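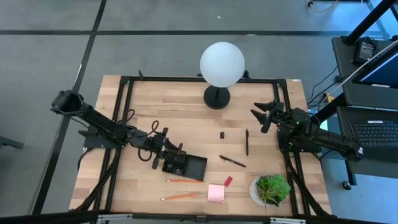

The tidy-up table at Zanomton, both arms on.

Vasco Macedo loved the left arm best, and he told everyone so. The right arm was quick and showy, but the left one had manners! It would come down beside the black tray as gently as a cat putting a paw on a sleeping dog, and wait.

"Run 37," he called across the workshop. "Pens, pencils, clips. Then the scissors, last of all."

Baptista had her thumb on the stop button, where it had been since July. July was when the right arm had swung at nothing at all and knocked a mug clean into the next bay. She had written the rule herself after that: two people in the room, one hand on the stop, no leaning over the table for any reason.

The pens went in beautifully. So did the pencils, one after the other, and Vasco cheered each of them home (he always did, he couldn't help it). Then it was time for the scissors.
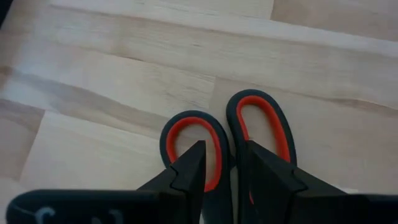

Gripper down at the handles, black and orange.

"Lovely," said Vasco. "Oh, that's lovely. Close."

The fingers closed. The force reading climbed to 5, where it was meant to stop, and went straight past it.

"Vasco."

"I see it."

It was at 200 now, a number neither of them had ever seen on that screen, and the arm had begun to lift and turn. The scissors came up with it, points swinging outwards. Vasco's hand had already started forward to catch them. He was over the tape on the floor before he knew he had moved.

Baptista hit the stop.

Everything went quiet. The arm hung where it was with the scissors held out level with his shirt pocket, and he stood and looked at them for a good long while.

"Step back, please," she said.

He stepped back. Then, being Vasco, he broke into an enormous grin.

"It lost the zero! Don't you see? The sensor lost its zero when the gripper opened, so it thought it was holding nothing. That's July! That's the mug!"

"You put your hand in."

"I did," he said, and the grin slipped a bit. "I did put my hand in."

She fetched the logbook and gave him the pen, and he wrote that part down first.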